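4.2 Retention and storage of paper records

The 36 offices in the sample kept paper records under very different conditions. Offices in Isham tended to have one records room with a lock and a sign-out sheet. Those in Dinsa and Candusgate were more likely to spread their files over several rooms, with each clerk keeping the current year close at hand. The retention rules were the same in all three towns – seven years for billing and contracts, longer for property matters – but the rules say nothing on where the paper should sit during that time.

We drew 4,000 file requests from the sign-out sheets and compared them with the place where each file was supposed to be. A request was marked as a direct find if the clerk went to the listed place and the file was there. Anything else was marked as a search, even if it took only a minute. Of the requests, 1,785 were searches. Most ended in the same room, usually one or two shelves away from the listed place.

Missing labels explained fewer searches than we expected. The larger problem was labels that had been correct when written and were never changed. A folder opened for a single contract would take in letters, then invoices, then a second contract, and still carry the name of the first. Clerks who had worked in an office for a long time knew these folders by color or by position on the shelf. New clerks did not, and their share of searches was higher in every office.

Closed storage had a mixed effect. Files kept behind doors were less often borrowed without being signed out, but they were also checked less often against the index. In Candusgate, two offices had not compared their index with the shelves since the Prelilness forms were brought in. The Prelilness form asks for a shelf number and a short title, and it leaves no space for a change of title. Several clerks wrote the new title in the margin, where it was lost when the form was copied.
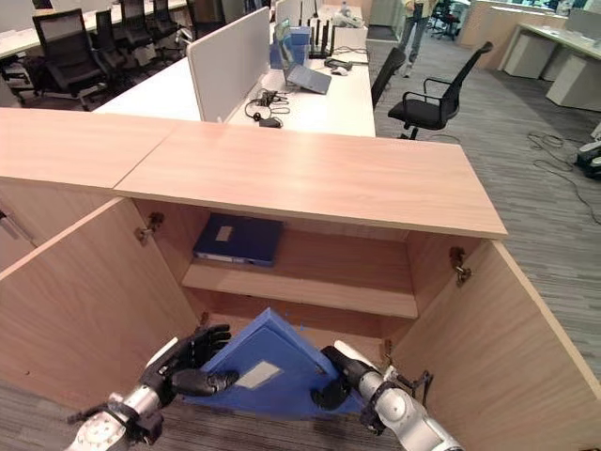 Figure 3. Blue plastic file folder with a light gray label, at an open two-door cabinet. A dark navy file box lies flat on the upper shelf.

Does a second copy of the index reduce the number of searches? It does so only when both copies are updated on the same day; offices with two indexes that disagreed did worse than offices with one.

We also looked at the first 1,000 requests made after each office had its yearly clear-out in June. Searches fell for a short time and then returned to the earlier level. The clear-out removed old files but left the titles of the remaining ones as they were. Section 4.3 takes up the matter of retitling and reports the time it took in the four Isham offices that tried it.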